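Search questions, topics and members

Old desktop tower: replacing the hard drive, which cables come off and in what order?

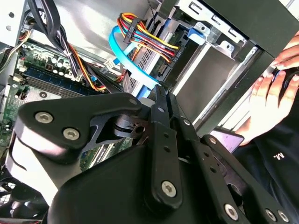 What I have and what I want to do

Posted by Lovely Fajardo

I have an older desktop tower that I use for bookkeeping and for storing family photos. It has started taking a very long time to open folders, and twice in October it stopped at a black screen saying no boot device was found. Both times it came back after I switched it off and waited. The man at the repair counter at Kamata said it was most likely the hard drive and quoted me more than I think the computer is worth, so I would like to do it myself.

The side panel is off and I can see the parts I think matter. There is a bright blue cable that makes a wide loop, and next to it a power cable with yellow, red, orange and black wires going to a flat black connector. The board is green and has a row of blue memory slots. There is also a thick bundle of black cables coming down across the board, and some thin orange, red and black wires beside it. I don't know what the thin ones are for and I would prefer not to touch them.

The drive in it now is 500 GB. I bought a Triden solid state drive of the same size, the small flat kind. It came in a box with no cables, no screws and no bracket. I have used 662 photo folders' worth of space, if that means anything, and the computer says there is still room left.

My questions are these. Do I unplug the blue cable first or the power one? Does it matter which socket on the board the blue one goes back into? Can the small drive just sit in the case, or does it need to be fixed down? And do I need to copy everything over before I take the old drive out, or can I do that after?

I have a regular screwdriver set and a USB stick. I have added memory to a laptop before, but that is all I have done inside a computer.

Replies

Noboru Koyama

I'll take these in the order you will run into them, which is a little different from the order you asked.

Copy first. Your old drive is giving you warnings, and every hour it runs is an hour it could stop. Before you do anything with a screwdriver, get the photos and the bookkeeping files onto something else. A USB stick is probably too small for the photos. An external drive is better, and you will want to keep one for backups anyway. Copy the bookkeeping files first because they are small and will be done in minutes. Then do the photos in batches. If a folder hangs, skip it, go on with the others and come back to it at the end.

After that you can decide between cloning the old drive and doing a clean install. Cloning copies everything, including Windows, so the computer starts up as before. It works well when the old drive is healthy. When the old drive has bad spots, the cloning program may stop halfway or carry damaged files across. With two failed starts already I would do a clean install on the new drive and then copy the files back from the external one. It takes longer, but you end up with a system you can trust. Check that you have the installer for your bookkeeping program and the license key before you start.

Now the hardware.

Shut down fully from the menu. Turn off the switch on the back of the power supply if it has one, and pull the power cord out of the wall. Hold the power button on the front for a few seconds. Touch bare metal on the case before you reach in, and do it again if you get up and walk around.

The blue cable is SATA data. The flat black connector with the colored wires is SATA power. With the machine unplugged, it makes no difference which comes off first. I take the data cable off first because it is thinner and gets in the way.

Many SATA data cables have a small metal spring clip on the plug. If yours does, press it down with your thumb while you pull. If there is no clip, it just pulls straight out. Hold the plug, never the cable. The power connector usually has no clip and can be stiff. Pull it straight back and don't rock it up and down, as the plastic tongue inside the drive's socket can snap. That won't matter much on a drive you are retiring, but it would on the new one, so it's worth getting a feel for it now.

Leave the other end of the blue cable plugged into the board. Then you don't have to worry about which socket it belongs in. If it does come out, take a picture before you put it back and use the same socket. Any working SATA socket will run the drive, but on some older boards they aren't all the same speed, and the startup order in the BIOS may change.

Both plugs are L-shaped inside and only go in one way. If one won't go, turn it over.

The thin wires I can't identify from here. Thin wires in a desktop can be going to a fan, the front panel, a speaker or something else. You don't need to unplug them. Move them aside gently if they are in your way, and before you close up, check that they are still seated and that nothing is resting against a fan.

As for mounting, a 2.5 inch solid state drive has no moving parts, so it will run in any position. It should still be fixed down. A loose drive can slide when you move the tower, pull on its own plugs and touch the board. The right way is a 2.5 to 3.5 inch bracket, which costs very little. Clarkolitz makes a plain metal one that comes with its screws. Don't use the screws from the old drive on the new one. The threads are different, and long ones can damage the inside.

When it's all in, start the computer with the side panel still off but your hands out of it. Go into the BIOS and see if the new drive is listed. If it isn't, shut down, unplug from the wall and push both plugs in again.

Chie Matsuda

I just stuck mine to the floor of the case with double sided tape and it's been fine for years. Swapping it took me 11 minutes. Don't overthink it.

Do back up first though, I agree with that part. I didn't and I lost my address book.

Yae Uchida

Tape does hold, but pick a spot away from the board and the fans, and make sure the cables reach without pulling. The bracket is cheap enough that I'd wait for it.

A few things I would add to what Noboru wrote.

Put a different cable on your shopping list. SATA data cables get old, and a bad one can give the same signs as a failing drive: slow folders, drive not found, fine again after a restart. If you have a spare, you could try it on the old drive before you replace anything. If the trouble stops, you still have a new drive and can move over to it without a rush. If it doesn't, nothing is lost but a few minutes. Back up before you try this as well.

Look at how the drive bays in your tower are built before you buy the bracket. In some cases the drives slide into a cage and are held by screws on both sides, so the other side panel has to come off too. In others there is a plastic rail or a lever. The bracket fits the first kind. With rails you may need to move them from the old drive to the bracket, and the holes don't always line up. Trusach sells an adapter with extra holes for that, and they take returns if it doesn't fit.

Clean while you're in there. Lay the tower on its side on a table and use short bursts of canned air with the can upright. Hold fan blades still with a finger so they don't spin. Keep the vacuum cleaner out of it.

Also, don't wipe the old drive as soon as the new one works. Label it, put it in the bag the new one came in, and leave it in a drawer for a couple of months. Sooner or later you will remember a file you forgot to copy — browser bookmarks and saved email are the usual ones — and if the drive still spins you can get at it with a USB adapter.

Lovely Fajardo

Thank you all. I bought an external drive and the bookkeeping files are already on it. The photos are copying now and 2 folders have refused so far, so I skipped them as Noboru said. I'm going to look at the bays this evening and order a bracket. I'll do the clean install. I found the license key in an old email.

One more thing. When I install Windows on the new drive, should the old one be plugged in or not?

Noboru Koyama

Leave it unplugged. With both connected it's easy to pick the wrong one in the installer, and Windows sometimes puts its startup files on the other drive. Connect only the new one and finish the install. Try the two stubborn folders again afterward, with the old drive on a USB adapter.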